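Demonstration teaching (robotics)

Demonstration teaching, also called teaching by showing or programming by demonstration, is a way of giving a robot a task by having a person carry the task out with the robot's own body. The person either moves the arm by hand or drives it from a distance with a control device. The positions of the joints, the state of the gripper and usually the pictures from one or more cameras are stored while the work goes on. The stored runs can be played back as they are, or used as training material for a program that then produces movements of its own.

The method is used where writing out every movement in code would take too long, or where the task depends on small differences in the position and shape of objects. Common subjects are picking and placing, sorting, folding, plugging in connectors, wiping and pouring.

Contents
1 Terms
2 Showing by hand
3 Showing by remote control
4 Recording
5 Preparing a task
6 Multi-fingered hands
7 Use of the recordings
8 Common faults
9 See also

Terms

A single run of a task from start to finish is called a demonstration or an episode. The person who performs it is the operator, sometimes the teacher or demonstrator. A set of episodes of one task is a demonstration set. The learned program that turns camera pictures and joint readings into movement is called a policy.

Usage differs between workplaces. In factory settings "teaching" often means only the storing of fixed points, one after another, with the arm standing still at each of them. In research the word usually covers continuous movement. This article follows the second use except where noted.

Showing by hand

In hand guiding, also known as kinesthetic teaching, the operator takes hold of the arm and moves it through the task. The motors are switched to a mode in which they carry the weight of the arm but give way to a push. The operator feels contact directly, which helps with tasks such as sliding a peg into a hole or pressing a lid shut.

Hand guiding needs little equipment and is quick to learn. Its main drawback is that the operator stands next to the robot and may appear in the camera pictures. A policy trained on such pictures may come to depend on the sight of a hand or sleeve that will not be there later. Some workshops get around this by guiding the arm once, playing the movement back with the operator out of view, and storing the pictures only from the second pass. This works when the objects can be put back exactly where they were, and poorly when they cannot.

A second drawback is that most people can guide one arm well but two arms badly. Hands with several moving fingers are harder still, as there are more joints than the operator has free fingers to push them with.

Showing by remote control

In remote demonstration, or teleoperation, the operator's movements are measured by a separate device and passed on to the robot. Several kinds of device are in use.

Leader arms are small copies of the working arm. The operator moves the leader and the working arm, called the follower, takes up the same joint angles. The match is direct and easy to understand, but a leader has to be built for each type of arm.

Hand controllers of the sort used for games and virtual reality report the position of the operator's hand in space. Software works out the joint angles needed to bring the gripper to the same position. A trigger opens and closes the gripper. The operator can usually press a button to uncouple the arm, move the hand back to a comfortable place and couple it again. This is called clutching.

Gloves measure the bend of each finger and are used mainly with multi-fingered hands. They have to be calibrated for each wearer, and often again during a long session as the glove shifts on the hand.

Camera tracking does without any worn device. One or more cameras watch the operator's bare hand and software estimates where the fingers are. It is cheap, but loses track when fingers hide behind one another.

Delay between the operator's movement and the robot's is a problem common to all of these. Operators adapt to a short, steady delay by slowing down. A delay that changes from moment to moment is much harder to work with, and tends to show up in the recordings as hesitation just before contact.

Recording

A recording normally holds two streams for the robot itself: where the joints were, and where they were told to go. The two differ whenever the arm meets resistance. Keeping only the first loses information about how hard the operator was pressing - a gripper told to close completely on a block will stop at the width of the block, and the difference between the two values is what holds it.

Camera pictures are stored along with the joint values and must be matched to them in time. Most setups use at least one fixed camera with a view of the whole table and one mounted close to the gripper. The close camera sees the last part of an approach in detail, while the fixed camera supplies the wider layout. A close camera moves with the arm, so the background changes throughout an episode.

Preparing a task

Before recording starts, the task is normally written down in a few sentences. These give the starting pose, the objects, the area in which objects may be placed and what counts as a finished run. When several operators work on the same set, the written task also settles matters of style, such as whether a block is approached from above or from the side.

The Weleck workshop notes, a set of teaching instructions compiled by Brândușa Pascu and Nurhan Keskin, recommend that a new operator record 3 practice episodes and throw them away before any are kept. They also advise changing the position of the object between episodes in small steps over the whole working area. Operators left to themselves tend to put the object back near the same spot.

Plain objects on a plain ground are the usual first task. A single-colored block is easy to tell apart from the surface under it, has flat faces to grip and does not roll. Later tasks bring in clutter, patterned backgrounds and soft objects.

Multi-fingered hands

A gripper with two parallel jaws has one movement to record, opening and closing. A multi-fingered hand may have a dozen or more, and the operator's own fingers rarely match it in length, number or range. The rule that turns a human hand pose into a robot hand pose is called retargeting.

The simplest form of retargeting copies joint angles. It gives natural-looking poses in free space but often leaves the fingertips apart when the operator's are touching. The other common form matches the distances between fingertips and lets the remaining joints fall where they may. It is generally preferred for small objects, where a gap of a few millimeters decides whether the grasp holds.

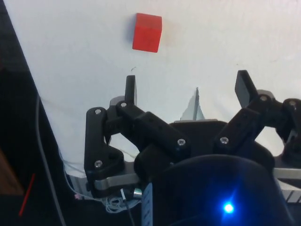

A black multi-fingered robotic hand and a red cube on a white surface, seen from a camera at the wrist.

Small blocks are demanding for such hands. The fingertips have to arrive on opposite faces at nearly the same time, or the first to touch pushes the block away. A block turned at an angle to the hand calls for a turn of the wrist before closing. Operators are usually told to make this turn while still clear of the block and then to advance in a straight line.

Tamara Mocanu and Liên Khổng compared the two forms of retargeting on a block-lifting task in their report on the Skasden hand trials. Of 259 recorded episodes, 86 were set aside before training, most of them because the block had been pushed before it was gripped. The authors noted that discarded episodes were more frequent with copied joint angles, and that the difference became smaller as operators gained practice.

Use of the recordings

Direct playback repeats one episode without change. It is suitable when parts arrive in the same place every time.

Imitation learning fits a policy to many episodes. The policy is given the current pictures and joint values and returns the next movement, or a short run of movements. Short runs are often preferred because they smooth over pauses in the demonstrations.

Correction is a third use. The policy runs on the robot with an operator standing by, who takes over when it goes wrong and brings it back. The corrected stretches are added to the set and the policy is trained again. Rakiya Onyeka's Cundodum course material treats this as part of ordinary teaching and gives 4 rounds of correction as its standard exercise.

Common faults

Pauses. An operator who stops to think produces frames in which nothing moves. A policy may learn to stop there too, and stay stopped.

Mixed methods. If half the episodes go around an obstacle to the left and half to the right, a simple policy may average the two and run into it.

Hidden knowledge. The operator sees things the robot's cameras do not, such as the far side of an object. Having the operator work only from the camera pictures removes this fault, but makes the work slower and more tiring.

Moved cameras. A camera knocked out of position between sessions can make an old set a poor match for the present robot. Reference pictures taken at the start of each session are used as a check.

See also

Hand guiding
Leader and follower arms
Manalastas table layout
Retargeting
Teach pendant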